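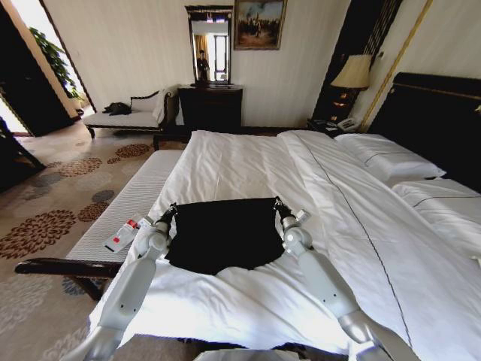
Both grippers holding a cloth by its corners on a made-up bed.

Follirell two-arm unit: guest room use

The Follirell is supplied by Flatbridge for handling linen and cloths in hotel rooms. Read this page with the site safety sheet before the first shift.

Working rules
Carry out a risk assessment for each room type, as bed height and furniture vary.
Keep staff and guests 3 metres from the arms while they are moving.
Set arm speed to 100 mm per second or lower for any work over a bed.
Take hold of cloths at the corners. Do not drag them across bedding.
Clear drinks and loose items from the work area before starting.
Press the stop button before reaching in to straighten a cloth.

Checks
Wipe the gripper pads at the start of each shift and look for snags. Replace the pads every 9 weeks, using Esska pads only. Test the stop button every Tuesday and write the result in the log.

Supplied with
Two grippers, charger, Sowa wall bracket, log book and 3 spare pad sets.

Room surveys can be booked through the Flatbridge service desk. Allow one morning per floor.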